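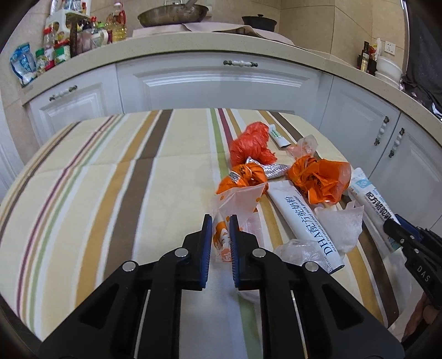
Tuesday

The Coltent shortlists went up at noon and I read them on my phone in the parking lot at work. Drusirska are on it twice, once for best album and once for best live recording. I had the album down as a sure thing. The live one I didn't expect. It's a rough tape, the bass is too loud on the first side and somebody drops a glass in the quiet song, but I've played it more than the album this year so I can't complain.

There were 267 records entered, according to the notice at the top of the list. I have heard maybe a tenth of those. I always mean to keep a proper log in January and by spring I've stopped.

Zalano got nothing. I checked the list again at my desk in case they were under new artist, which would have been wrong but at least something. They put out the best thing I heard all winter and it came out in the same week as three bigger records, and that was that. I wrote a post about it at lunch and then didn't put it up. It sounded sour. I may try again tomorrow with the first paragraph taken off.

The other categories are mostly what people said they'd be. The song award is weak. Two of the songs are from the same soundtrack and I mix them up. Best album has nine on it this time, which seems like too many to me, and four of them are on the same label. I don't think there's anything crooked in that. The label had a good year and they enter everything they release, down to the singles.

Came home and played the Drusirska album straight through with the lyrics out. Side two is still the better side. The long track has a bit near the end where the drums go away and come back half a beat late, and I had always taken it for a mistake, but they do the same thing on the live one, so it must be how it's written. Had leftover rice for supper and a peach.

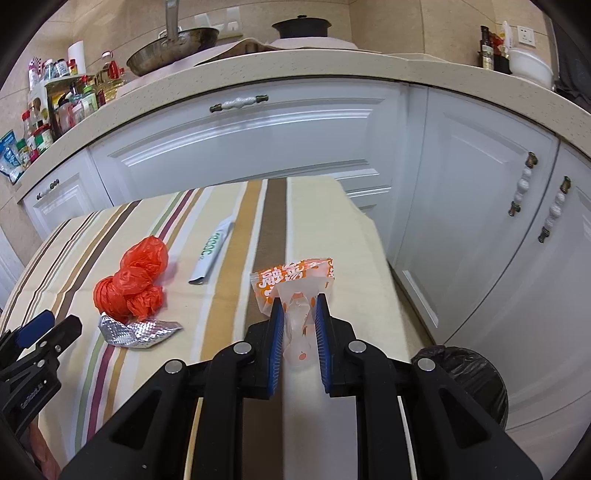 Page last changed: August, 10:52 pm

The ceremony is at the Bellini again. I went to it there once, up in the balcony, and you couldn't hear the speeches for the fans in the ceiling. The music was fine. Tickets go on sale Friday morning and I have to decide whether to take the afternoon off for the train. The last one back leaves before the album award is given out, so it means a room for the night too, and rooms near the hall aren't cheap that week. I looked at a place across the river. It has bad reviews for noise, but I'd be out until late.

The other choice is the radio. They carry the whole thing and I could do the ironing.

My guesses, so I can't change them later:

Best album, Drusirska.
Best live recording, the string quartet one, though I'd like to be wrong.
New artist, no idea. I have only heard 2 of them. Need to listen to the rest.
Best song, the slower one from the soundtrack.

Last year I got one right out of the lot, and it was one everybody got right.

Need to return the headphones, the left side has started cutting out when I turn my head. The receipt should be in the kitchen drawer. Also call the dentist back before they close at five.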